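Home Workshop Kitchen Signs & Print Ask Us Search

Putting up vinyl lettering at home: which tips are worth the bother

By Leena Peltonen
Friday, May 1, 2020

Cut vinyl lettering is sold as a job anyone can do in ten minutes with a bank card. I have put up a fair amount of it, on shop doors, vans, wheelie bins and one boat, and I have yet to see the ten minutes. Most of the advice passed around is half right. What follows is my own opinion of it, after spoiling enough letters to have one.

Cleaning the surface

Every supplier tells you to clean first and they are right, but then they try to sell you a bottle. The one I was talked into smelled of oranges and left the glass streaky. Warm water with a drop of washing-up liquid, then plain water, then a wipe with rubbing alcohol on a cloth that doesn't shed. Let it dry fully, including the rubber seals, where water sits and creeps out later under your first letter.

Skip anything with wax, polish or "shine" on the label. Skip fabric softener on the cloths too. It leaves a film you can't see and the vinyl can certainly feel.

On painted wood, wait. The tin may say touch dry in an hour, but that has little to do with whether a sticky sheet will pull the paint off. I leave gloss paint for 7 days at the least and longer in winter. A door I lettered in January lifted at every corner by the end of the week, and I blame the cold as much as the paint.

The wet method

You spray the surface with soapy water, float the lettering on, slide it about until it is straight and push the water out. People swear by it. I have doubts. For a big solid panel on glass it does help, and I wouldn't do one dry. For small letters it is a nuisance. The backing tape goes soggy, thin strokes let go of it, and you end up chasing the dot of an i down a window.

If you must, use very little soap. Two drops in a spray bottle is plenty. Then leave it alone far longer than you want to before peeling the tape. Some sheets aren't meant to be put on wet at all, so read the slip that comes with them.

The hinge method

This one I believe in. Tape the lettering up where you want it, backing paper still on. Stand back across the road if it is a shopfront. Run a strip of masking tape along the top edge as a hinge, lift the sheet, peel the backing down a few inches, cut that bit off, and press from the top downwards. Peel and press, a bit at a time.

For a long name put the hinge down the middle instead and do one half, then the other. I did SKORNIRPORT over a workshop door that way, and it came out level. The gutter above it was not level, so it looks crooked anyway. Patricio Daza pointed this out before I was off the ladder. Measure from something straight, or measure from whatever the eye will compare it with, and decide which before you start.

The bank card

It scratches. Wrap it in a bit of felt or an old T-shirt, or buy a proper squeegee with a felt edge, which costs less than the coffee you will drink while putting this off. Work from the middle outwards with overlapping strokes. Pressing harder does nothing for a bubble with no way out.

Bubbles

Small ones often go by themselves after a few warm days. Leave them. For larger ones prick the edge with a pin, not the centre, and push the air towards the hole. Do not use a craft knife for this, whatever the videos show. I have seen the cut open up into a little mouth by summer.

Hairdryers

Useful for taking old lettering off and for coaxing vinyl round a curve. Much less useful for "sealing" new lettering on a flat pane, a claim I have never seen anyone back up. Too much heat stretches the letters, and they shrink back later and leave a line of glue round themselves that collects dirt.

Taking old letters off, warm one corner, get a fingernail under it and pull back slowly and low against the surface. Then deal with the glue. Cooking oil left on for a while does as well as most removers. You will have to wash the oil off properly afterwards or nothing new will stick. On glass the faint ghost of the old name may stay for years. Seixas, the old bakery on our corner, can still be read on a wet morning.

House numbers

Buy bigger than you think. I put up a neat 87 for a neighbour in slim grey figures and the post still went next door. Plain thick shapes, dark on light or light on dark, and no swirls. One customer wanted 1801 under his number as the date of the house, same size and same style, and delivery drivers spent a fortnight looking for the far end of the street. Make a date smaller and put it somewhere else.

How long it lasts

The packet says what it likes. I've had the cheap stuff from Flindby outlast a dear roll on a north wall, and go chalky in no time on a south one. Sun is what does it. Jet washing does it faster, so if you letter a van, keep the lance well back and never point it at an edge.

A few small ones

Order one spare of each letter you have most of. It is usually E.

Read the whole word aloud before you peel anything. Then get someone else to.

Keep rolls upright and out of the shed. Damp gets into the backing paper and it curls.

Keep the cloths for glass apart from the ones for everything else, and fold them away clean.

Don't letter in full sun or in wind. I have lost an ampersand to a hedge.

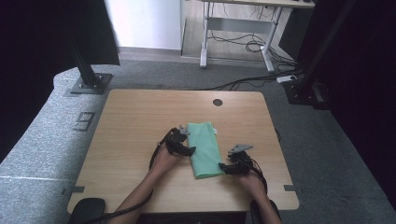
Mint-green cloth, folded long.

Recent in Workshop

Do you need a sealed edge on plywood signs? Cleiton Vasconcelos has his doubts
Chalkboard paint, 5 tins tried
Praltari brackets: fine indoors
Hanging a sign from a brick wall, by Sombat Sriwong
Letters: Neusa Medeiros on magnetic van panels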